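4.2 Deciding whether both hands are holding the shirt

Most of our trouble with two-arm folding came from a question I had assumed would be easy: is the fabric between the fingers or next to them? The motion planner in Trirkotano was already doing fine. Give it two grasp points and it would bring both arms down without a fuss. What it lacked was any good way of hearing back from the grippers, so this section is about the piece of software we put in between. We call it Koltance, and it takes the shared view of the table plus the wrist views and hands the planner one of three answers for each arm: held, not held, or can't tell.
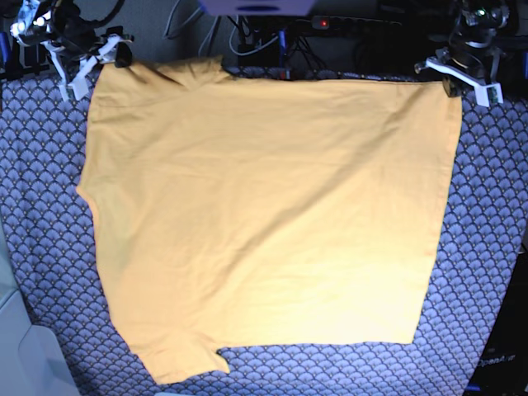
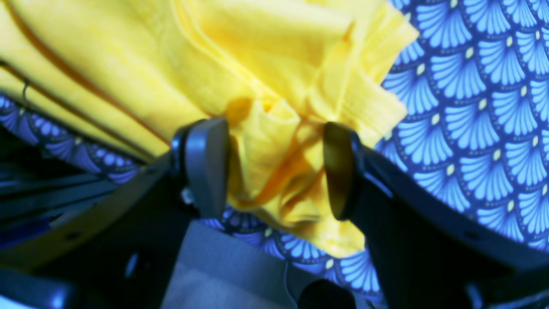
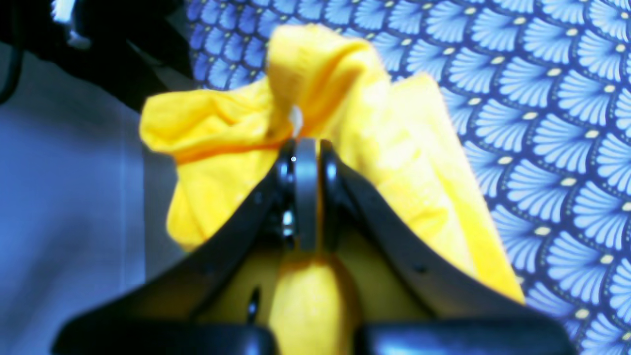
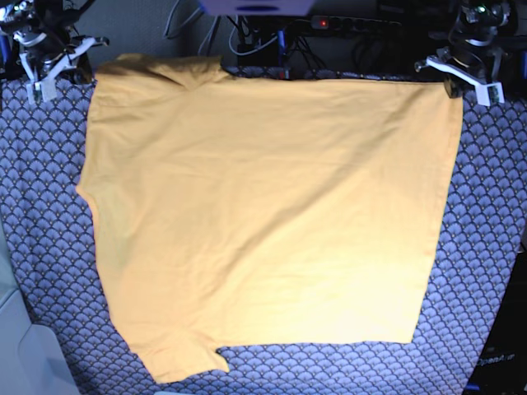
Figure 4. Yellow fabric on the fan-print cloth. The first and last pictures show both arms at the shirt; the second and third are wrist camera views.

Why three answers and not two? Our first version had two, and it was a pain to live with. The classifier would flicker between yes and no as the fingers closed, the planner would start a lift on a yes and abort it on the next no, and the shirt got dragged a little further out of place with every round. We tried smoothing the output over five consecutive frames. That calmed the flicker down but made the system slow to notice a real slip, and a late slip report is worse than none at all, because by then the other arm is already moving. Adding "can't tell" as a proper state gave the planner something sensible to do in the meantime (hold still, close a touch more, look again).

Compare the two outer pictures in Figure 4. In the first, both grippers have hold of an upper corner. In the last, the left gripper is pinching the top edge while the fingers of the right one rest on the cloth beside the shoulder. From the table view the shirt has nearly the same outline in both, and a model that only looks at the garment's silhouette will happily score them as the same state. Ours did! The difference that matters to the planner sits in a tiny patch of pixels at the fingertips, and at the resolution we feed to the policy that patch is mostly gone.

So Koltance crops. For each arm we project the fingertip position from the joint readings into the table view, cut out a window, and run the contact model on that window at full resolution. The calibration doesn't need to be great for this - the window is generous - but it does need to be the same calibration the planner uses. We lost most of a week in January to a version where the two modules loaded different files, and every symptom looked like a perception problem. If you build something similar, please make both modules read one file and have them print its hash at startup. I feel a bit silly putting that in a paper, but it would have saved us more time than any change to the network.

4.2.1 What the wrist view adds, and where it gets in the way

The wrist view is wonderful when the grasp is good. In the second picture of Figure 4 the fabric is bunched right up in the gap between the two finger pads, with a stitched hem curling over on the right. There's nothing subtle about it, and the contact model is confident on pretty much anything of that sort.

The third picture is more typical of what kept us busy. The dark fingers come up in front of the cloth, yellow shows through a slim gap between the dark parts, and from this angle it's hard to say what is between the fingers and what is simply lying behind them. People disagreed on frames like this when we labeled them. I disagreed with my own earlier labels on several. We ended up treating that disagreement as useful: if two labeling passes gave different answers, the frame went in as "can't tell", and we trained on it that way instead of picking a winner.

Color is the other thing I want to mention. A saturated yellow shirt against a blue print is about as friendly as segmentation gets, and we were worried that the model would learn "yellow between the pads means held" and stop there. It did learn that, at first. Dark finger parts pick up the color of whatever fabric is near them (look at the warm tint on the inner face of the right pad in the second picture), so the shortcut also gives wrong answers on the very shirt it was learned from. We now jitter the hue of the garment and the background separately during training, using a rough mask, and drop all color on a share of the batches. The print itself turned out to be less of a worry. I had expected the fan pattern to confuse the edge features badly, and it does cost us some spurious hem detections, mostly along the borders of the fans, but those are regular enough that the model learned to ignore them without any special help from us.

4.2.2 Merging the two views

We tried a learned fusion layer and then threw it out. It worked about as well as the rule we have now and it was miserable to debug. The rule is short. If the wrist view and the cropped table view agree, that's the answer. If one of them says "can't tell", the other one wins, provided its confidence clears a threshold. If they flatly contradict each other, Koltance reports "can't tell" and asks for a probe.

A probe is a very small motion of one arm, outward along the top edge of the garment. We let the planner make it, then compare the wrist view before and after. Fabric that is gripped moves with the pads, so it stays put in the wrist image; fabric that's only lying behind the fingers slides across it. The comparison is plain optical flow inside a fixed region between the pads, no learning involved. I like this part of the system best, probably because it's the part I can explain on a whiteboard. The cost is time, plus the chance of disturbing a shirt that was lying nicely, so we cap it at one probe per arm per grasp. After that, a remaining "can't tell" is treated as "not held" and the arm opens and tries again.

The retry logic lives in Erkel, our task executive, and I want to be clear about the division of work because an earlier draft of this system blurred it. Koltance never commands motion. It reports a state and may request a probe, and Erkel decides whether the request is granted. Trirkotano plans whatever Erkel asks for. Before we drew that line, the contact module could trigger a release directly, and we'd get one arm letting go while the other was partway through a lift. Having a single module in charge of both arms fixed it, and the logs became readable too.

4.2.3 How well it does

We ran 148 two-arm grasps with the full system and went through each one afterward by hand. In 99 of them both arms got a grasp on the first attempt and the reported state matched our own reading all the way through. The rest were a mix of retries that recovered and retries that didn't. The group I find most interesting is a set of 14 grasps where Koltance said "held" for both arms and one of them had only caught a fold lying on top, with the actual edge of the shirt still underneath. By the definition we trained on, that answer is correct: there is fabric between the fingers. It's just the wrong fabric for the fold we were about to make.

I don't think a better contact model would help with those. The information that the edge is missing has to come from somewhere else, either from the garment tracker or from the hem. The wrist view often shows stitching quite clearly when a hem has been caught, and we have an early version that reports "hem" or "no hem" alongside the contact state. It's promising on frames with the stitching facing the camera and close to useless on the others. We left it switched off for all the runs reported here.

A note on the baselines in the next section. The Nowakowski set, which we use for offline comparison, labels contact per frame with yes or no only. To score our three-way output against it we count "can't tell" as wrong whichever label the frame carries. That's harsh on us, and a reader could argue for leaving those frames out, so the released evaluation script has a flag for either choice. The code and label files are the July 2026 version; earlier copies use a different order for the arms (left first), which will silently swap your results if you mix them.

One last practical thing: left and right throughout this paper mean the robot's left and right. The robot's right arm is therefore on the left side of the table view in Figure 4, and every log file follows the same convention.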